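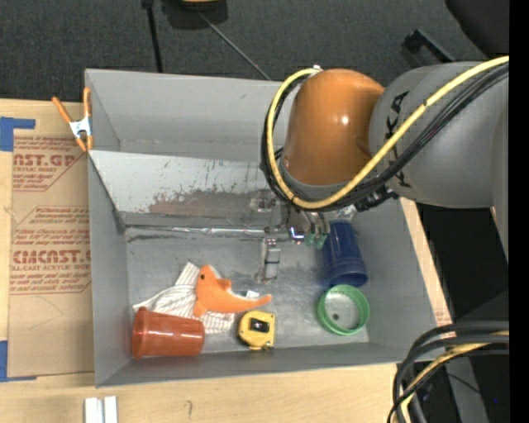

Re: Sunday friendly at Skastham, team and travel

From: Johannes Mabaso
To: Tamico CC players list
Date: 4/16/24

Thanks Nuwan. Answers below, and a few things for everyone else.

Nuwan Seneviratne wrote:
> Can someone confirm the start time for Sunday? The fixture card
> says 1pm but the Skastham website has 1.30. Also, are we playing
> 40 overs or 44? Last year it was 44 and we finished in the dark.
> I can take three in my car if people meet at the Cloutier Road
> car park. And is the pitch going to be fit after all this rain?

Start is 1pm. I rang their secretary last night and the website is wrong. Please be there by 12.15 so we can warm up properly.

It's 40 overs a side. They offered 44 again and I said no. Tea between innings, and they are providing it, so no need to bring food.

On the pitch, they had standing water at the bottom end last week but the square drains well and he thinks we'll play. If it's off I will email this list by 9am on Sunday. Please don't ring me before then.

We have seven definites so far and two maybes. I need to know by Thursday night. If you haven't replied to the first email, reply to this one, even if it's a no. We are short of bowling in particular. Nuwan will open from one end and I don't yet have anyone for the other.

Batting order will be much as it was at the end of last season, except that anyone who didn't get a knock in the Joneo Cup games goes up the order. It's a friendly and I want people to have time in the middle before the league starts. Retire at 100 if you get that far. Nuwan finished on 654 runs last year so he can go in at seven and not complain.

Match fees are the same as last year. Subs were due at the nets in November and several are still outstanding. You know who you are.

Lifts: Nuwan has three places from Cloutier Road, leaving at 11.30. I have two, but one of them has the kit bag on it. Reply to the list if you want one.

Whites please, and bring a sweater.

Johannes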